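Grow light turned the craft table pink, how do I judge colors and what do I do with the small stuff?

Posted by Annick Hamel

Hi all! I put plants and my sewing repairs in the same room (I know, I know) and the light in there is now seriously pink. I've been fixing up soft toys for my niece and I can't tell cream thread from white anymore. Everything on the wood table looks salmon.
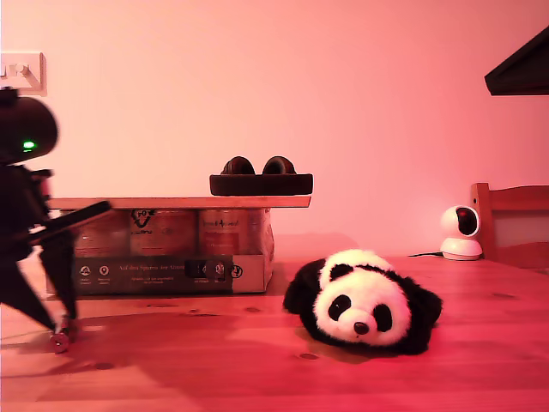 I don't want to give up the light, the seedlings need it through January. My other problem is the little things that pile up at the far end while I work. I had a nice box for them — now it has a board on top and I use it as a shelf, so that's that. Any ideas for either one?

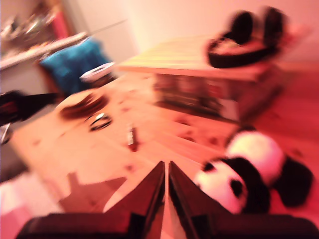 The far end of the table, still waiting to be sorted.

Raphaël Hoarau

Don't match thread under pink light, period. I did a whole teddy ear that way and it came out yellow. Take the toy and the spools to a window in the morning, pick your thread there, then go back and sew wherever you like. Black on black is easier, but I'd still check, some blacks are pretty brown in daylight.

Or put the plant light on a timer so it's off for the 2 hours you sew. Mine goes off at 9 and the seedlings never complained.

Solange Joly

Get a tray! Any old one with a rim. Small stuff goes in the tray, tray goes on the shelf when you're done. I'd also take that board off the box and use the box again, a board can sit on anything.

Timothée Caron

what Raphaël said about the timer. also white plush gets dusty fast near plants so maybe a pillowcase over it at night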